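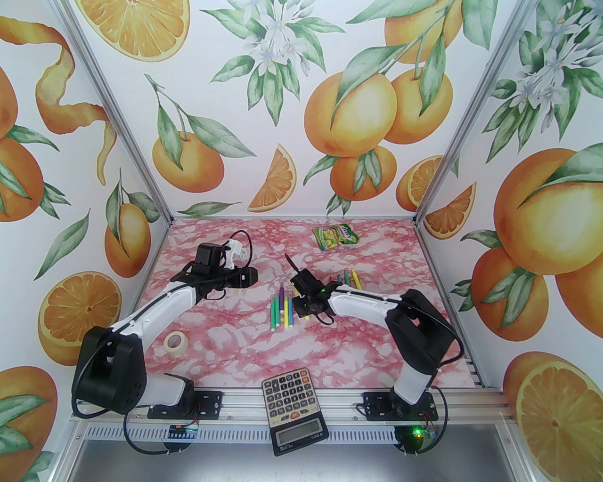
Ariel Panganiban wrote that the orange-blossom paper had begun to lift along one seam near the floor, that the marbled covering beneath it was marking wherever felt-tips were put down without caps, and that Inthorpe wished to know whether both could be treated without stripping the lining.

Category: Surfaces and Linings > Wall Paper, Floor Film > Open Requests

Ticket 794
Opened: 27 May 2020
Site: Inthorpe, work enclosure, ground floor
Products: Skallard wall paper (watercolour orange and blossom); Skallard floor covering (pink and white marble)
Priority: Normal

Response from Torkthorpe Support

Thank you for your report. The wall paper was supplied in February and remains within its service period. Lifting at a seam is normally a fault of adhesion and does not require the panel to be replaced. Please proceed as follows.

1. Remove all markers, crayons, tape and wrappers from the floor of the enclosure.
2. Wipe the lower edge of the paper with a dry cloth. Do not use water on the printed side.
3. Apply seam paste sparingly behind the lifted edge, press flat and leave for 20 minutes.
4. Do not hold the seam with masking tape. The colour may come away with it.

Felt-tip marks on the marbled covering should be treated with a damp cloth and mild soap. Crayon should be lifted with a plastic scraper before any liquid is applied. Solvent cleaners will dull the pink areas and are not covered.

Update from Inthorpe

Steps 1 to 3 completed. The seam is flat. Felt-tip marks have cleared except for one purple spot, which has faded but can still be seen at close range. The floor was cleaned twice.

Response from Torkthorpe Support

A faded spot of this kind may be cleaned once more after a day. If it remains, an offcut may be laid over it. Manalastas holds the matching roll under stock line 88 and will cut to size on request. Please quote the ticket number.

Markers should be kept capped and stored in a tray when not in use.

Status: Awaiting confirmation from site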